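Grasp planner rejects rim grasps on mugs in sim
Project: Rendine / kitchen scenes
Opened by: Kazue Tsuji
Status: fix in branch, needs review

Kazue, 9:40
Planner throws out every grasp with one finger inside the mug. Log says "finger in collision with target" 273 times, then it times out. Bowls are fine.

Chaltu Weldu, 11:15
Great catch, I can reproduce it! The collision checker uses a convex hull for the mug, so the opening is filled in as far as it's concerned. Bowls already have a decomposed mesh. Try max_hulls = 20 on the mug and clear the cache.

Kazue, 13:05
Cleared and rebuilt – the planner now returns seven candidates on the first call. I love how quick this is. Top one executed in the marble kitchen: 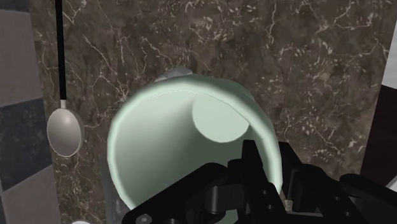
Wrist view, one finger over the rim, the other on the outside.

Chaltu, 13:30
Beautiful! Please run the Dulwood set before we merge. I want to see planning time with the extra hulls, and whether the handle still gets its own piece.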